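Arnen Hall Medieval Combat Weekend
Armour and Weapons Inspection Checklist, with Inspecting Officer's Comments

Inspecting officer: Hefin Lloyd
Groups inspected: Stanura Company of Foot; Domínguez Household; Workelell Archers
Items presented: 136
Items refused: 13
Period of validity: this event only (April)

All arms and armour intended for use on the field must be presented before 9.30 a.m. Items not presented may be worn in the camp but may not be carried into the combat area. The decision of the inspecting officer is final for the duration of the event.

1. Helmets
Shell free from cracks, splits and sharp dents. Chin strap sound and fastened with a working buckle. Padding secured to the shell.
Result: Pass, with exceptions.
Comment: Two kettle hats from the Stanura Company had chin straps cut through at the rivet. Both were refused. A third strap was replaced at the table and passed on second presentation.

2. Mail shirts and coifs
No broken rings standing proud of the surface. Padded garment worn beneath at all times.
Result: Pass.
Comment: Rust was noted on several hems. It does not affect fitness for use, but owners are reminded that rusted rings break sooner under load. One coif had been mended with fencing wire, and the ends must be turned in before the afternoon display.

3. Body armour and limb defences
Edges rolled or filed. Straps and points complete. No loose rivets.
Result: Pass, with exceptions.
Comment: The lamellar coats of the Domínguez Household were well laced throughout. One left vambrace was refused for a torn edge near the elbow.

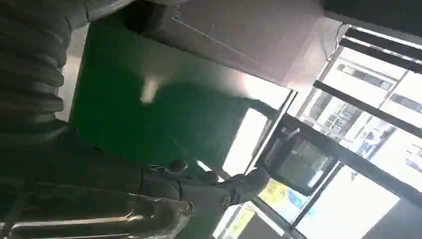
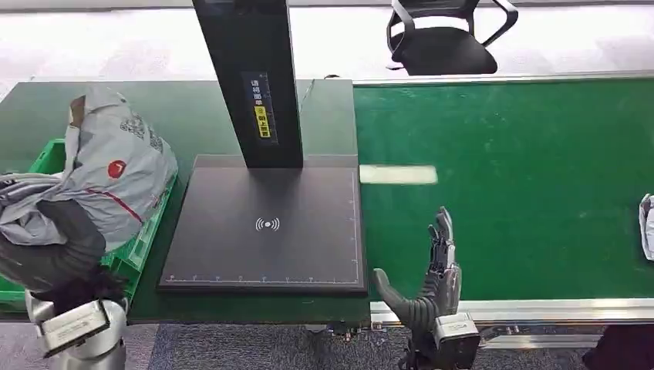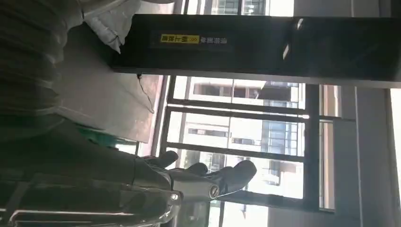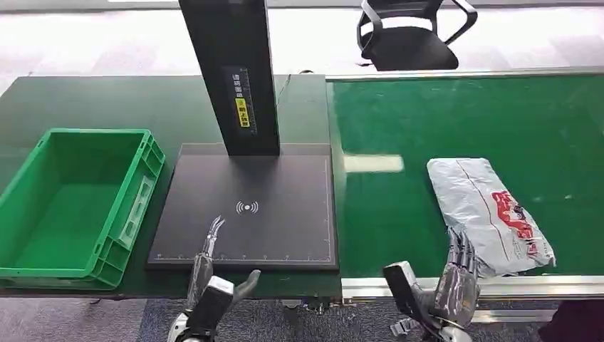

4. Swords and axes
Striking edges no thinner than 2 mm. Points rounded to at least the size of a small coin. Burrs removed. Pommels and heads tight.
Result: Pass, with exceptions.
Comment: Most refusals were made under this heading. Burrs may be filed and the weapon presented again before the midday muster. Loose axe heads may not be re-wedged on the day. The owner of the curved sabre with the horn grip is asked to see the inspecting officer about the crack beside the guard.

5. Spears and other staff weapons
Shafts straight, dry and free from splits. Heads blunt and pinned. Rubber or rounded heads only in the press of foot.
Result: Pass.
Comment: Tape is not accepted as a repair to any shaft. Three shafts bearing tape were unwrapped for inspection and found sound.

6. Shields
Rim covered in rawhide, leather or rope. No exposed nails on either face. Arm straps firm.
Result: Pass.
Comment: Nail ends on the inner face of one round shield were hammered flat before it was passed.

7. Bows and arrows
Draw weight for massed shooting not above 30 lb. Blunts glued and undamaged. Strings free from fraying.
Result: Deferred.
Comment: The spring balance was not available in the morning. Workelell Archers are to present again at 1.15 p.m. and may not string bows on the field before then. Arrows have been checked and may be returned to quivers.

8. Spectator line
Rope at full height along the whole front. Distance from rope to nearest combatant not less than 20 metres for archery.
Result: Action required.
Comment: The rope sags beside the lower gate. One further post is to be driven there before the public is admitted.

Refused items are to be kept in the owner's tent or vehicle and must not be lent to another group.

Signed: H. Lloyd, Inspecting Officer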